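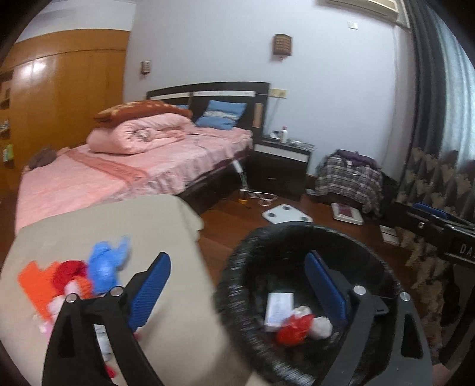

bundasley_bri
Bedroom reset in progress. Wrappers were piling up where I sit and read, so I finally dragged the bin over to them. Do you all line your bedroom bins? I go back and forth.

Loretta Marchetti
Always line it! Gum, tissues, sticky candy paper... I am not scrubbing that out every week. I buy the big roll and it lasts me till January.

tran637
Disagree, sorry. Dry trash doesn't need a bag. Mine gets tipped straight into the kitchen can and I wipe it with a damp rag, takes a minute.

Loretta Marchetti
Dry trash, sure, until somebody drops half a lollipop in there (ask me how I know).

hesent_house
I'd skip the bedroom bin completely. If it's there I snack there.

bundasley_bri
Ha, fair, but then it all ends up next to me again. Keeping the bin. Going to try it without a bag for 4 weeks and see if I get sick of wiping it.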